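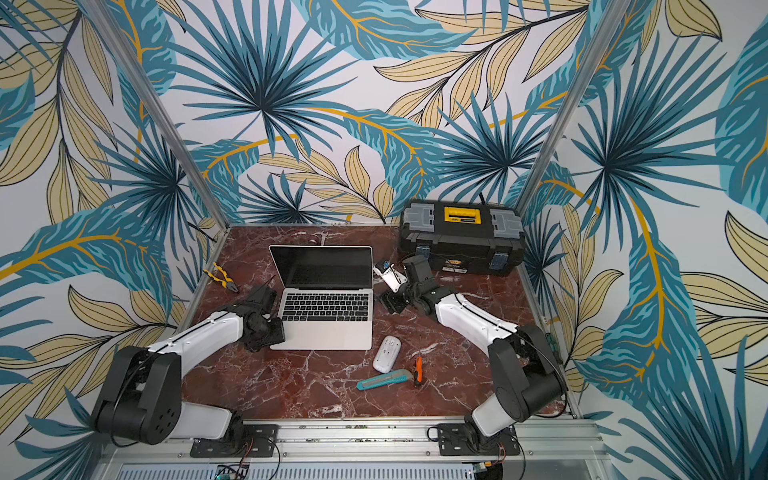
Irkeo开放“手把手教”双臂工作台试用,3月起接受预约

2021年2月24日,Pravberg

大家好,我是Irkeo产品这边负责写稿的人。按规矩新闻稿应该写得端端正正,可这次的东西我自己上手玩了好几个下午,实在端不起来,就用平时说话的口气跟各位讲讲吧。

先说正事:我们和Rudmont一起做的双臂示教工作台,3月开始对外开放试用,首批一共11个名额,地点在我们Pravberg的实验室。配套的录制软件叫Mahawong,试用期间不收费,录下来的数据归试用单位自己,走的时候拷走就行。

示教有两种办法。一种是直接用手扶着机械臂走一遍,它跟着你的手动,软件把每个关节的角度记下来;另一种是人坐在旁边,拿一副小号的主手遥控,你怎么弯,它怎么弯。我个人更喜欢第二种,因为手不会伸进相机画面里,录出来的东西干净。不过第一次来的朋友多半会先选第一种,上手快嘛,扶两下就有感觉了!

任务我们特意挑得很家常:整理一张办公桌。笔记本电脑、鼠标、美工刀、螺丝刀、钳子,都是谁的桌上都可能有的东西。听着简单吧?我刚开始遥控的时候,光是去夹一只鼠标就折腾了半天。鼠标的外壳又圆又滑,夹爪偏一点点它就溜走,旁边再挨着一把刀,心里就更没底。后来同事教我,先把手腕转到和鼠标的长边对齐,再慢慢往下放,别急着合爪。照着做,顺手多了(当然,离“漂亮”还差得远)。

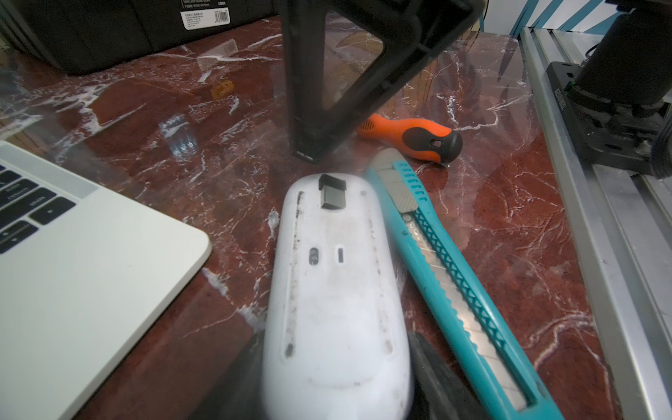

腕部相机视角:底面朝上的白色鼠标,右侧是一把青色美工刀。

说到腕部相机,这是我最想多讲两句的地方。固定机位看全局很方便,可夹爪到底对没对准,常常要靠腕上的近景才看得清。Mahawong会把各路画面和关节数据按同一个时钟对齐,回放的时候可以一起拖进度条。哪一段手抖了、哪一段犹豫了,一眼就能看出来,不想要的段落当场删掉重录。我们内部的习惯是每个任务至少录20遍,而且每遍开始前把桌上的东西挪一挪、转一转,不然机器只学会了去同一个位置抓空气,这个亏我们吃过。

也有几件事得提前讲明白。这套工作台目前适合桌面上的轻小物件,太重的东西请先别带。软件现在只有中文和英文界面。遥控有一点延迟,一般人练上大约15分钟就能习惯,但如果您平时打游戏特别讲究手感,刚开始可能会有点着急,请多包涵!另外,台上如果放刀具,录制时请全程把手留在台子外面,要换位置,先按暂停。

每家试用单位最多可以来4个人,大家轮着录。我挺建议把不写代码的同事也带上,前阵子内部试录的时候,仓库那边的同事录得比我们这些做软件的稳多了,动作不慌不忙,几乎没有多余的来回。示教这件事说到底还是手上的活儿,平时干活利索的人,录出来的数据就是好用。

想自己出题也没问题,报名时请把要操作的物品写清楚,最好附上尺寸,我们好提前准备合适的夹爪指尖。Rudmont的工程师试用当天会在场,硬件方面的问题可以直接问他们;软件的问题找我们就行,我多半也在,八成正在跟那只鼠标较劲。

预约方式:请通过Irkeo官网的“工作台试用”页面提交申请,写明单位、来访人数和想录的任务。收到申请后我们会回信确认具体时间。媒体朋友如果想来现场看看、亲手遥控一把,也走同一个页面,在备注里写“媒体”两个字即可。

关于Irkeo
Irkeo位于Pravberg,开发机器人示教与数据录制工具,主要产品为录制软件Mahawong。

关于Rudmont
Rudmont从事桌面级机械臂工作台的设计与装配,负责本次双臂示教工作台的硬件部分。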